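Putting things away, part two
Sun 4 October
Filed under: manipulation, chores

In June I wrote that the useful question about household machines is which chores have a tolerance wide enough for the hardware we already have. Ruxandra Gavrilă wrote back that I had listed only chores with rigid objects in them, and that most of what she does in her own house involves fabric. She is right. Vacuuming is solved to the extent that people buy it. Dishes are close, if the dishes are all alike. Laundry, wiping down and putting cloths away are where the arguments are.

So this post is about cloth, and about the dullest version of the problem: a rag goes into a box. It has no folding and no sorting by color.
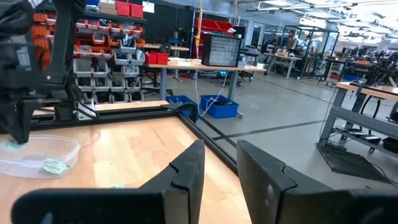
Cloth has no pose in the sense that a mug has one. A mug can be described with six numbers and a model of its shape. A crumpled cloth needs as many numbers as you care to measure, and they all change when you touch it. In practice you skip the description and grab whatever sticks up. That works for picking. Placing is worse, and the pale green cloth pinched at the gripper tip at the rim of the clear container is a fair statement of why. A rim is the one spot where a small height error changes the outcome. Too low and the fingers meet the wall. Too high or too early and part of the cloth drapes over the outside. A transparent box adds a second difficulty, as depth cameras tend to read clear plastic as whatever is behind it.

Sorin Voicu and I went over this by phone last week. His view is that the rim problem goes away if you aim for the middle of the box and open the fingers well above it. My view is that this holds for small cloths and stops holding at dish towel size, where the trailing corner catches. We agreed that a person solves it with a little shove from the other hand, without looking. A second arm can do the same shove, but it needs to know that the shove is required.

The numbers I have are from my own setup, so treat them accordingly. I ran 32 placements with a small cotton cloth and an opaque bin, then 16 with the same cloth and a clear bin of similar size. The opaque set had two failures, both drapes. The clear set had 11 clean placements and five failures, mostly contact with the wall. Cycle time was poor in both cases. I can clear a table of rags in the time it takes the arm to settle over the first one.
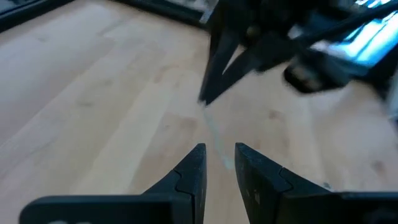 Speed matters less at home than it does on a shop floor. Chanida Luangrath, who runs the finishing line at Trallthorpe, would not accept a station that needs a person to walk over and tuck in a corner several times an hour. At home I might. If the machine works while I am out and leaves one rag hanging over the side, I count the chore as done. The thing I would not accept is a bin pushed off the table, and a wall contact can do exactly that if the bin is light.

My answer for now is that cloth into an open, opaque, heavy bin is a chore a machine can do slowly. Clear bins need either a marker on the rim or a force check on the way down. I have the force check half written and will rerun the clear set with it. Alcides Cuervo has asked for a damp cloth as well. Damp cloth sticks to the fingers on release, and I have no fix for that yet.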